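Clearing out the kitchen before the move

We have 19 days until we hand over the keys to the Paquette Street apartment, and I decided to start with the kitchen. Everyone told me to start with the closets. The closets are full of things I don't use, so they would have been easy. The kitchen is full of things I use every day, and I wanted the hard part done while I still had some energy.

I started with the spices. There were 30 jars. Two were cumin, both open, and one had no label and smelled like dust. I kept the ones I could remember cooking with since February and put the rest in the trash. The empty jars went into a box for my neighbor, who makes her own chili oil.

The pans took longer. I have a cast iron skillet from my aunt that I will carry to the new place myself, on my lap if I have to. The nonstick ones were scratched and I let them go. I also found a fondue set that I was sure I had given away two apartments ago. It has all its forks. It is coming with us, and I can't defend that.

Then came the drawer with the takeout menus, batteries, rubber bands and keys. I tried every key in every lock we have. None of them fit anything. I threw out all but one, a small brass key that looked like it might matter, and taped it inside the lid of the tool box.

Fenna Declercq, who moved into our building the same summer we did, came by at four in the afternoon with packing paper. She wraps glasses by rolling them corner to corner and tucking the ends inside, and she is much faster at it than I am. We did the plates standing on edge, the way the movers at Edilgate asked for. Their quote was $3,870, which was more than I wanted to pay, but it includes the piano.

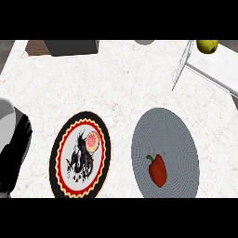
Page 2

The counters in the new place are what I keep thinking about. Ours here is a strip of laminate next to the stove, just wide enough for a cutting board. I have rolled out pie dough on the dining table for years and picked crumbs out of the crack where the leaf goes in. My sister says marble stains if you look at it wrong. She is probably right about the lemon juice and the red wine, so I will buy a bigger board and try to use it.

What's left for this week is the freezer and the shelf over the fridge. We are eating through the freezer in no particular order. Last night was peas, half a loaf of rye and some soup I didn't date. Tonight is dumplings.

If anyone nearby wants a bread machine, it works, the manual is with it, and you can pick it up any evening after six.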